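Keep the spare room

By Deisy Huanca
August 31, 2019

Every second listing in MacAulay now calls the smallest bedroom a study. The agents say buyers want a desk and a door that shuts. I think we are giving up something useful, and councils should stop encouraging it.

My parents' house had a bed for whoever needed one. A cousin stayed 18 months while she finished her nursing course. An uncle came for two nights and left in April. 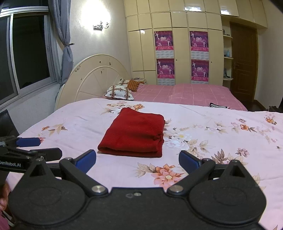 A folded red cloth on a flowered bedspread.

None of them could have paid for a motel. The nearest one to us charged $71 a night, a fair bit of a week's wages then. Now it is well over $100 and you have to book.

People tell me a sofa bed does the same job. It does for a weekend. After that the guest is in the way of the television and knows it, and starts looking up rentals.

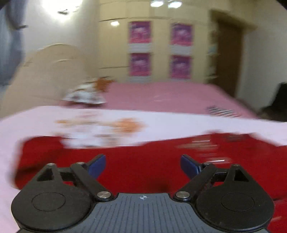
The bed in the bedroom.

Our council's design guide gives small homes a credit for a work nook and nothing for a second bedroom. That should be reversed at the next review. A desk can go in the corner of a bedroom, as mine does, and it can be shifted when somebody rings from the station.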